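Evening, and my tea is already cold beside me. I want to write this down before I sleep, because tomorrow I will remember only the tired part and forget the rest.

All this week I am clearing the small room for Xuelian Duan, who comes to stay until her course is finished. She is the daughter of my mother's old neighbour and I have met her only two times, when she was a child. Now she is grown up and she writes me very polite messages, always with "Auntie" at the beginning and again at the end.

The cupboard was the worst. I thought it would take me one morning, and it took three. In the bottom I found the electricity bills from the flat in Trandel, every one, also the key to a mailbox which I don't have anymore. I put the papers in the recycling and the key I put back. I could not explain this to anybody.

Then came the medicine drawer. My mother used to send me things in every parcel, and my cousin Liang continued after her, so for years I had more than one person can use. I never looked at the dates. I was a little ashamed today when I looked. The chemist in Greltura takes old medicines back, the lady told me on the phone, only I must bring them before they close at lunch. She was kind and spoke slowly, but not in the way that makes me feel stupid.

I carried what was left to the bed, to sort it on the blanket with the leaves. I like to sort on this blanket. It is soft and nothing rolls away.
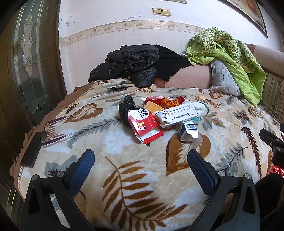
Jirnonholm, October

The red and white box with the two feet on it made me laugh. My mother believed every illness begins in the feet. If I had a headache, she asked about my socks. I read the big black characters aloud, slowly, and my voice sounded like hers, a bit strict. The white box was lying with its writing upside down and I left it so for a while.

Xuelian asked if she should bring me something from home. I wrote to her, please, no medicine, only dried mushrooms if there is space in the suitcase. She answered that her mother has already packed a bag for me and it is 72 grams too heavy, so they are discussing what to take out.

I still must wash the curtains and buy a second pillow. The orange wrapper goes in the rubbish tomorrow, and the black plastic bag too.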